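How our small tea company got on the shelf at Halonen

April 17, 2023 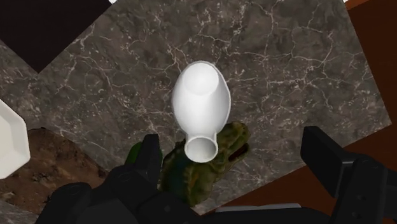 I have sold tea for a living for five years, and in April I finally signed a supply contract with a store chain. The chain is called Halonen and it has 12 stores in our region. My company is Prasent, which is me, my cousin and one packing machine that we bought used. Before this we sold only at markets and to a few cafes, so I want to write how it went while I still remember it well. The buyer at Halonen, Shamim Khokhar, asked at our first meeting what our box would look like next to the big brands. I had no good answer. Our old box was plain brown paper with a stamp. Now I think we should use dark gray marble with thin white veins, like the slab with the white vase lying on it, as the background color and pattern for the new black tea. My cousin prefers green.

The meeting itself lasted 45 minutes. I had prepared to talk about taste, and we talked mostly about pallets. Halonen wants every case to have the same number of boxes, with a bar code on two sides, and they want delivery before the stores open. If a delivery is late, we pay a fee. I read this part of the contract three times and asked for one change - that the fee should not count when the road is closed. They agreed to it.

The first order was 546 boxes. For a big company this is nothing, but for us it was more than we pack in a normal month. We rented extra space from Flirko, the coffee roaster in Claditton, and packed there in the evenings. Everything smelled of coffee, and I was afraid the tea would take the smell, so we kept the open bags in a separate room with the door closed.

The payment terms are the hard part. The store pays long after delivery, and our supplier wants the money before he ships. I had to ask the bank for a small credit, and I did not enjoy that. If you plan to sell to a chain, please speak with your bank first and with the buyer second. I did it in the opposite order.

The second order is due next month, and I still have to choose the box.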